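Salon Tools and Maintenance
Unit 3 handout: Clippers, trimmers and blade care

Read this before the August practical. Bring your own clipper, a cleaning brush, blade oil and a small screwdriver.

Parts of the clipper

A standard clipper has two blades. The bottom blade stays still and sits against the skin. The top blade moves from side to side and does the cutting. The taper lever on the side changes the gap between them, which changes how short the hair is cut. Lever up is closed, lever down is open.

We use two models in class, the Skornell corded clipper and the Lusent cordless trimmer. The Skornell weighs 415 grams, so rest your elbow against your side on longer cuts or your wrist will tire. The Lusent is for necklines, around the ears and beard edges. It is not meant for bulk removal.

Oiling

Put one drop at each corner of the blade and one in the middle, run the clipper for 7 seconds, then wipe off the extra with a dry cloth. Hold the blades pointing down so the oil doesn't get into the motor housing. Oil before the first client and again after every third cut.

Cleaning between clients

Switch off and unplug. Brush the hair out from between the teeth, working away from the body of the clipper. Spray with Kestance and leave it on for the contact time printed on the can. Wipe, then oil again. Disinfectant strips the oil off the metal, and a dry blade heats up quickly.

Zero gapping

Loosen the two screws on the bottom blade but don't take them out. Line up the teeth so the top blade sits just behind the bottom one. If it sticks out past it, it will cut the client. Tighten each screw a little at a time and check the line again.
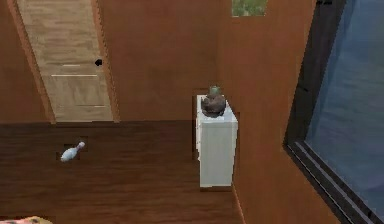 Blades that pull or snag are usually dirty, dry or out of line, so check those before you send anything for sharpening. If a clean and oiled blade still pulls, put it in a labelled Csonka pouch with your name and the fault written on it. The drop-off shelf is through the pale wood door with the small black handle, in the brown wall. Don't leave loose blades on the shelf.

For next class

Read chapter 9 on guards and fading. Fill in the maintenance log for your own clipper and bring it with you. Logs are marked at the start of the session.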